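Gullimham Home Notes
Home > Workshop > Storage > Looking after a hard plastic tool case
Nov 1, 2025

A hard plastic carrying case will look after a drill or a set of sockets for years, and most of them get no care at all until a catch snaps or the inside starts to smell of old oil. A yearly clean takes less than an hour. I do mine in October, before the shed gets damp, and I do it on a table indoors with good light. 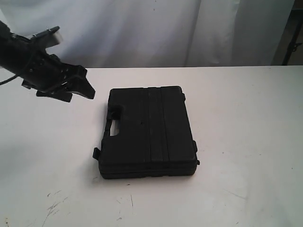

Words and photos: Gullimham Home Notes

Emptying the case

Lay the case flat with the lid facing up before you open it. Plenty of cases look much the same on both sides, and if you open one upside down the small bits end up on the floor. If yours has no label, put a strip of tape on the lid side and write what is in it.

Take everything out, including any foam or loose tray. Put the tools on an old towel in the order they came out, so they go back the same way. Drill bits and other small parts can go in a jam jar for now.

Tip the case over a bin and tap the back. Sawdust packs into the corners and a dry paintbrush gets it out better than a cloth. A vacuum with the narrow nozzle is fine too, but check for stray screws first.

Washing the outside

Warm water and a little washing-up liquid will shift most dirt. Wring the cloth out well. Ribbed lids hold grease along the sides of each rib, so go along them with an old toothbrush and wipe the flat parts last. Do the inside of the handle as well — it gets more hand grease than anywhere else on the case.

Don't use white spirit or cellulose thinners. Either can leave the surface dull or sticky, and there is no putting that right afterwards. For paint spots, try a plastic scraper or the edge of an old bank card.

Choosing where to work

A pale, plain surface makes the job easier. Dropped washers and grub screws show up at once, and so does any grit that would scratch the table. Clear the whole top before you start.

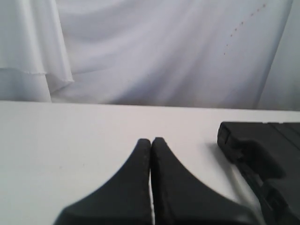
If the only table you have is dark, spread an old sheet over it and pull it tight. Folds will hide small parts. Shake the sheet out over a tray when you finish, not over the lawn.

Catches and hinges

Work each catch a few times. If it is stiff, clean out the pivot with a cotton bud and add a tiny amount of silicone spray. Ordinary oil collects dust and will be worse by spring. Where the hinge is a metal pin, push it back level if it has started to creep out. A cracked plastic hinge can't be glued for long, and a luggage strap round the middle is a better repair. 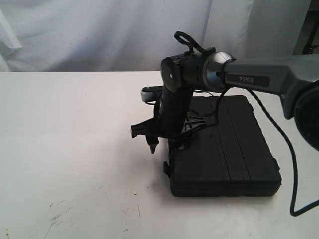
Carrying case, closed and lying flat.

Putting it back

Leave the case open overnight before you refill it. Wipe the tools with a lightly oiled rag, then with a dry one. Drop in a sachet of silica gel if the shed is damp, and change it at the next clean.

Store cases flat on a shelf with the heaviest at the bottom, handles facing out. Don't stack more than 2 on top of anything with a thin lid, as the lid will bow and the catches won't line up.

More in Storage: Labelling paint tins | Shelves for a narrow shed | Keeping screws dry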